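Gokmont Recipe Scaling Table

README for the data files, March release

What is in this folder

Gokmont is a set of home recipes written out so that they can be scaled up or down by a program or by hand. There are 435 recipes. Most are soups, stews, flatbreads and baked desserts. Each recipe has one row in recipes.csv and one row per ingredient in ingredients.csv. The two files are joined on recipe_id.

Files

recipes.csv: title, course, base servings, cooking time in minutes, source code
ingredients.csv: recipe_id, ingredient name, amount, unit, scaling rule
units.csv: conversions between cups, spoons and grams
notes.txt: corrections made after the last release

Base servings

Every recipe is stored at six servings. Where the source gave a different number, the amounts were converted and the original number was kept in the source_servings column. Egg counts were not rounded, so you will see values like 1.5. Rounding is left to whoever uses the file.

Scaling rules

linear: multiply by the number of servings
slow: salt, chili, cloves and other strong spices, which go up at a lower rate past a double batch
fixed: frying oil, bay leaves, water for steaming

The slow rule was set by tasting and is the weakest part of the table. Check it before cooking for 100 people or more.

Cups and bowls

Older family recipes often measure by the bowl. We did not guess at a size. If the cook could measure the bowl with water, the volume is in bowl_ml. If not, the field is blank and the recipe is flagged "bowl". 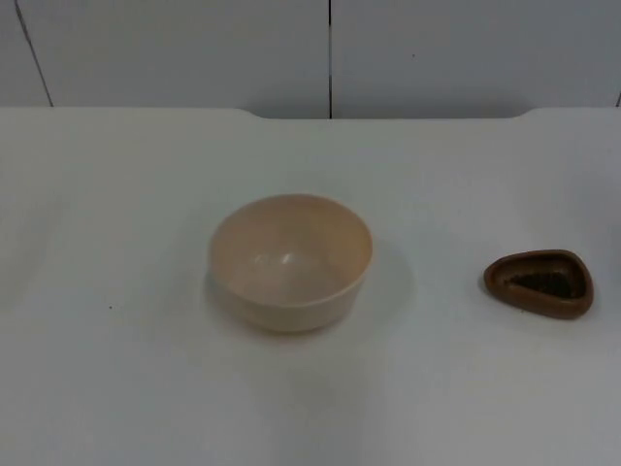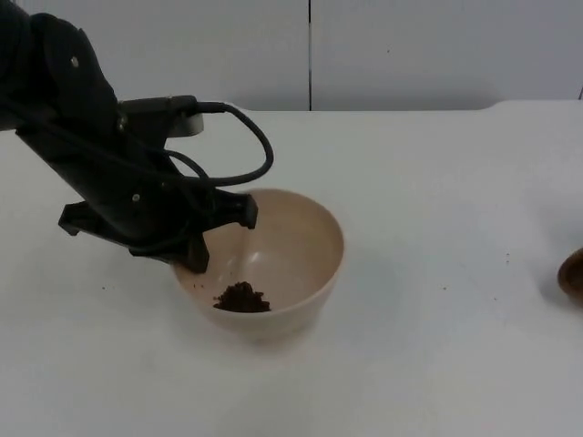 Asmaa Bouzid

Ingredient names

Names are in lower case and singular. Regional names are kept in alt_name, so "cilantro" also turns up under "coriander leaf". Flour is split by type only when the source did so. A plain "flour" should be read as all-purpose wheat flour.

Known problems

Cooking times do not scale. A stew for 200 takes longer to come to a boil, and the table says nothing about that.
Pan sizes are missing for most of the cakes.
Yeast is marked linear in the flatbreads and slow in the sweet breads. Lahcen Belkadi is going through these.
Several of the Dravetti cards were hard to read. Doubtful amounts have a 1 in the unsure column.

Use

You may copy and change the files for home, school or community cooking. Please keep the source codes. The table has no allergy information and should not be used to decide what is safe for someone to eat.

Corrections go to Thilini Mondal. Include the recipe_id and the line you think is wrong.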